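# Robot club is sorting parts now, and I'm a little obsessed

I stopped by the robotics club on my way home last night and ended up staying until they kicked me out, so you're getting a news item about it whether you asked for one or not!

Quick catch-up for anybody who missed the February update. The club has 18 members this term, it meets in the old drafting room behind the library, and the big project is a two-arm parts sorter they've named Lalla. (There was a vote. Jafri came in second, and a few people are still sore about it.) Lalla is supposed to look at a handful of small electronics, pick up each piece and put it where it belongs, ready for somebody to build a kit from. It sounds simple until you watch a machine try to pick up a wire.

Mudassar Rana has been running the arm side of things since the fall, and he let me sit next to him while the team set up the table. The layout is new this month. They used to dump everything in one big bin and hope for the best, and Lalla spent most of her time shoving motors into corners. So now every kind of part gets its own spot – yellow trays down the two sides, and a steel one in the middle with white paper on the bottom, where the kit comes together.
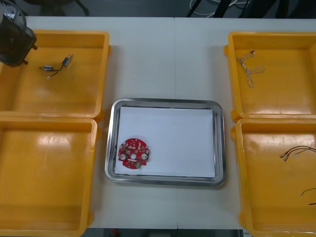 Anyway, the wires. Mudassar told me the stiff parts stopped being a headache a while ago, because a circuit board is the same shape every time you meet it. A twisted bundle of wire is a brand-new problem every single time. The ends go wherever they feel like going, the software has to decide where to grab, and if it picks a bad spot the whole thing swings around and snags on the rim of the tray. He has a notebook full of these. I asked to see the worst one and he just flipped to a page with a lot of underlining on it.

The teaching part is what got me hooked, though. Yara Geagea, a junior who joined knowing zero about robots, has been guiding the arms by hand through pick after pick so the software has something to copy. The team is aiming for 2000 of these practice runs before the regional meet, and they've got 600 saved so far. Yara did 3 hours of it last weekend with her headphones on and says it's kind of like knitting. I tried a few myself and I was awful! You have to go so much slower than you want to, and my hands kept drifting left. Mudassar very kindly did not save mine.

The regional meet is hosted by Stiltereck again this year, and the sorting event is brand new, so there aren't any old scores to compare against. The rules say the parts get shuffled between rounds and you can't touch the table once the clock starts. Our club's biggest rival is the Hindo team from across the river, who have a faster arm and (I'm told) matching jackets. We don't have jackets. We do have a bake sale coming up, so if you'd like to see that change, bring cash and an appetite.

If you want to try guiding the arms yourself, the drafting room is open after last period and they're happy to have extra hands, even bad ones like mine. Ask for Yara, and tie your hair back.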